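Skestorus Sewing and Mending Club - minutes, 29/06/2018

Hi all, I took notes again, so blame me for the spelling! We started late while I hunted for the hall key. Last month's minutes were fine with everyone.

Money first. We have $491 in the pot, and the Zelton fabric sale brought in $185 of that (hooray!).
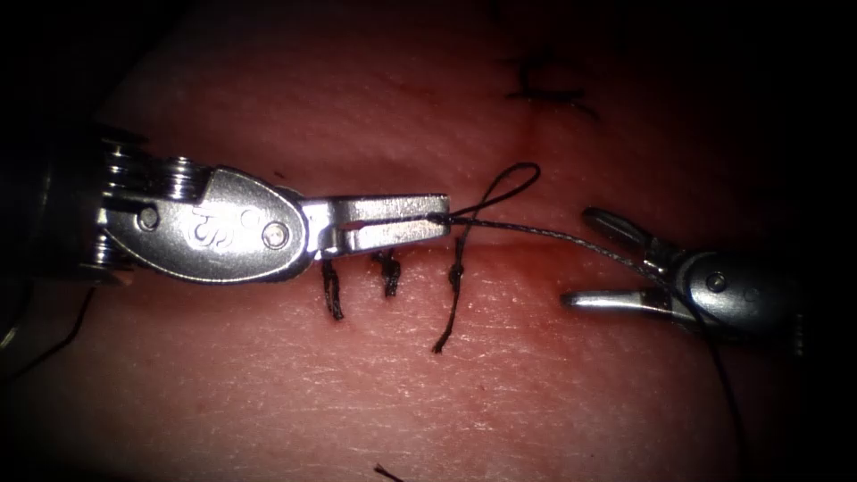 Straight cut across a pink practice pad.

Next up, the August quilt show at Keskin Hall. We get two tables, and I said I'd ask for a spot by the window.

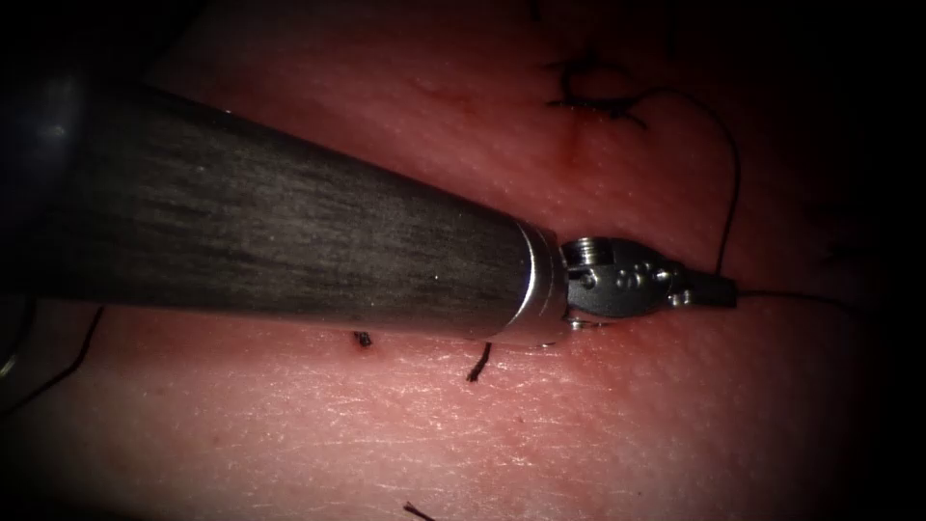

Setup is at 5 - please bring your own pins, mine keep wandering off.

Grastik thread has gone up again, so we agreed to buy one big box and split it.

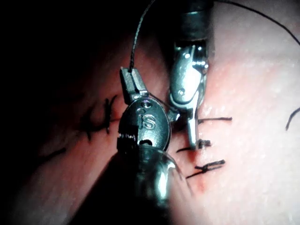

I'll place the order this week. Snacks are on me next time.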